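The Evening Orchestra of Lotach

In Lotach the music starts at the hour when other small towns close their windows. The rehearsal hall stands behind the old grain store, on the road that goes down to the river Cai, and from the street you hear first the clarinets. They are always too early. Then come the violins, then a long silence while people look for their chairs, and then somebody plays the wrong note very loudly and everybody laughs.

I came to Lotach in October to write about amateur orchestras, and I planned to stay for one evening. I stayed for 3 weeks. This kind of music is difficult to understand in one evening, even for a person who played the viola for many years, as I did, and not so well.

The orchestra has 44 members. The youngest still goes to school and the oldest stopped working before the youngest was born. Between them you find a baker, two nurses, a man who repairs elevators and a family in which the mother, the son and the aunt all play the cello and do not agree about bowing. They meet in the evening at half past seven. To enter, you do not have to pass an audition. You sit in the last row for a season, you play what you can, and you leave out what you can't.

A town of small instruments

It is easy to think that such an orchestra is only a hobby, like fishing. In Lotach it has a longer history. The town had once a workshop, Flivero, which made student violins and sold them in the whole region. They were not beautiful. The varnish was thick and a little orange, and a professional would hear at once that the low string is sleepy. But they were strong, and a family could pay for one in small parts over a winter.

Flivero closed when cheaper instruments arrived from far away, and its building is now apartments. The violins stayed. I have seen them on top of kitchen cabinets, in closets, and one in the window of the pharmacy with a price on it that I think is not serious. A good half of the first violins in the orchestra still play on a Flivero. When the whole section plays softly there is a warm, slightly dusty sound that I have not heard in another place. I asked the conductor if she likes it. She said she has stopped hearing it, as one stops hearing a refrigerator.

What is on the stand

The library of the orchestra is kept in a metal cabinet with a door that must be lifted while you pull it. Inside are the parts for 900 pieces, many of them copied by hand. The players write on them in pencil, and no one erases. So on one page of a waltz you can read the advice of several generations: slower, not so slow, watch, WATCH, turn quickly, and in one corner a shopping list with eggs and lamp oil.

I learned to respect these pages. A printed part tells you the notes. A used part tells you where the cellos got lost, and where the hall is so cold in January that the oboe needs two more bars of rest. Some younger members now read from a tablet, and it is practical, but when a colleague is sick and another must take the place, they still go to the cabinet for the paper.

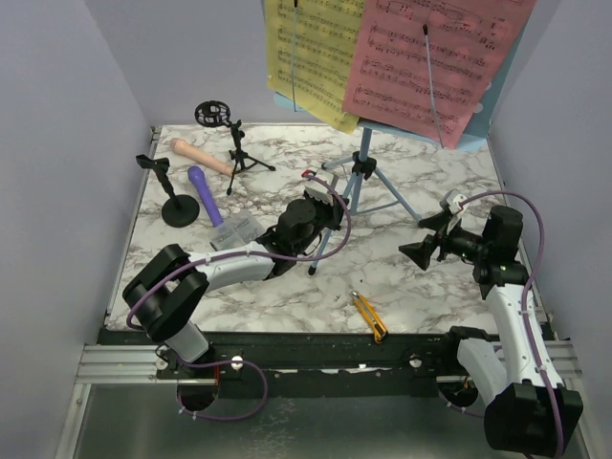
The Zistinura concert

Once a year the orchestra travels to Zistinura, on the other side of the valley, and plays in the covered market. They perform between the fish counter and the flower seller, who does not stop selling. The trip takes one hour by bus, with the double basses lying across the back seats like sleeping uncles.

The concert I attended had 3 pieces: an overture, a suite of dances, and a slow movement which the conductor chose against the wishes of the brass, who had almost nothing to do in it. The overture was too fast. In the dances one of the horns came in a full line early and continued with great courage until the others found him. I wrote in my notebook "not together," and later I crossed it out.

The slow movement was different. The market has a metal roof, and the soft notes went up there and came back a moment later. People put down their bags. The flower seller turned to a customer and held the change in her hand until the last bar was finished.

On the bus home they ate cold potato pie from a tray and discussed the horn. The baker got out first, at the bridge, with his trombone on his back. He had to light his ovens at four.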